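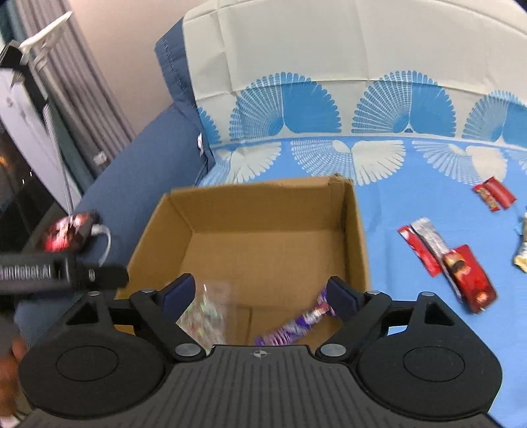 Snack packing on the bed, jaws open over the box

Evening, June. I've finally read Viorica Grgić's good practice sheet for the hand-held grippers all the way through, and I have opinions! It's only 5 pages, but she has managed to get a rule in for nearly everything. Jaws fully open before you go anywhere near an item. No dragging things up the side of the box. If you miss, you back off and come in again, and you don't nudge it with your other hand (guilty, twice, before tea).

The one I grumbled about was rule 6, which says soft packets and stiff bars get logged separately, even when they're going in the same box. It seemed fussy to me – they're all sweets! But a crinkly bag of candies wants a slow squeeze and a bar wants lining up first, so I suppose she's got a point. I still think the Zilow checklist puts it more plainly.

What I'd add, if anyone asked, is something about surfaces. The sheet talks about benches and tables and never mentions a bed, and a mattress gives when you lean on it, so the box tips. I've written that in the margin in pencil and I'll send it over to Viorica tomorrow.

Run 930 is down as the last one tonight. Must remember to wipe the pads first (rule 2, underlined by her, not me) and put the charger on before bed.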